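The tidy desk and other beliefs

A newsletter I've been getting for years (I signed up to get a discount on a lamp) sent out a long piece in March on how a clear desk leads to a clear mind. The author was Vidar Wallin, who sells a course called Vovine. I have no quarrel with the man. He writes well and he clearly likes his desk. But I read the thing twice looking for the part where he shows that any of it works, and I couldn't find it.

What he has is a before and after. Before, he was tired and behind on everything. After, he had a walnut tray and was ahead on everything. Somewhere between the two he also quit his job, started sleeping until eight and moved to a house with a door on the office. He mentions all three of these in passing and gives the credit to the tray.

I wouldn't bother writing about it except that I fell for a version of this myself. Two winters ago I bought the Plovel desk set, the one with the felt-lined boxes and the little ramp for your phone. Everything has a home, it says on the lid. I gave everything a home. It took me a whole afternoon, which I enjoyed very much, and that should have been a warning, given how much work I had due.

Then the usual thing happened. Stuff I used every day crept back out onto the desk, and stuff I never used stayed beautifully put away. The stapler has lived in its box ever since. I could not tell you whether it has staples in it.

The claim behind all of this is that seeing objects costs you attention. Maybe it does. I can believe that a pile of bills at eye level makes a person gloomy. But I've gone looking, and what gets passed around is a lot of people quoting each other, with a study at the bottom that turns out to be about something else, like finding a letter on a screen full of letters. I don't write by finding letters on a screen. Well, not in that sense.

And if we're going to worry about clutter I'd start with the inbox. Mine says 3761 unread as I type this. My desk has never once sent me a notification at 9 at night. Wallin's answer is an app called Jotia, which files your mail into "zones." I tried it for 4 days. It filed a message from my dentist under Growth.

The kindest thing I can say for the clean desk people is that they make cleaning up feel like an event, and some of us need that. My sister does a sweep of her kitchen counter every night and says she sleeps better. Fine. She also doesn't charge for it. Where I get off the bus is the move from "I like this" to "this is why I get things done," because I know too many people who get things done in rooms you wouldn't want to eat in. My old landlord ran a perfectly solid upholstery business from a table I never saw the top of.

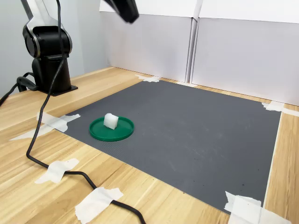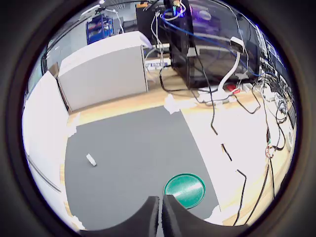
The course people have a rule for work surfaces, which is that anything you aren't touching right now should be out of sight. Try applying that to a table where something is set up for use. The long black cable in the first picture wanders over the wood in a loose S, and a Vovine graduate would have it clipped and sleeved before lunch. Then you'd need to shift something and you'd be picking clips off the table. The green lid in the second one is sitting right out on the gray mat, and by the rule that's a failure too, unless you happen to be the person who wants a lid in the next minute. I can't see what hiding either one would buy you.

Somebody is going to write in and say I've missed the point and the point is intention. Wallin says this as well, in the second half, after the part about trays. I don't know how you'd check it. If I leave a mug out on purpose, is my mind clear? If I forget the same mug, is it cloudy? The course has 17 lessons, so perhaps it's covered in one of the later ones.

The Muñoz outlet by the highway has the Plovel set marked down again, if anyone wants it after all that. Mine is in the closet with the stapler. The phone ramp I did keep, and it's holding up a cookbook.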